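4.2 Placing the Vollik Countertop Scale

1. Remove the transit screw from the underside of the scale.
2. Set the scale on a level surface and turn the four feet until the bubble is centered.
3. Connect the power adapter. The display shows 843 while the self-test runs.
4. Wait for the zero reading, then press TARE.

Note: If code 453 appears, disconnect power for 59 seconds and repeat step 3.

CAUTION: Do not lift the scale by its weighing plate. 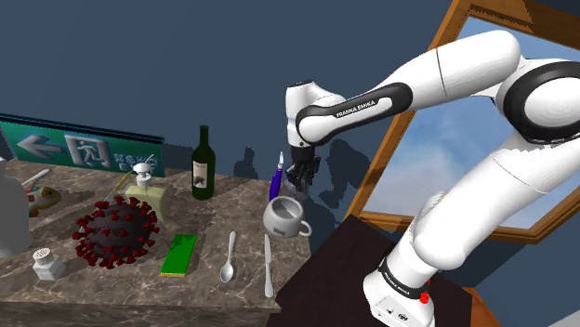
Drafts and uneven support are the usual sources of a drifting zero. Keep the weighing plate clear on all sides. A stone countertop is a suitable support, but one as crowded as this, with a mug and other household items on it, must be cleared before step 2. Repeat step 4 after any move.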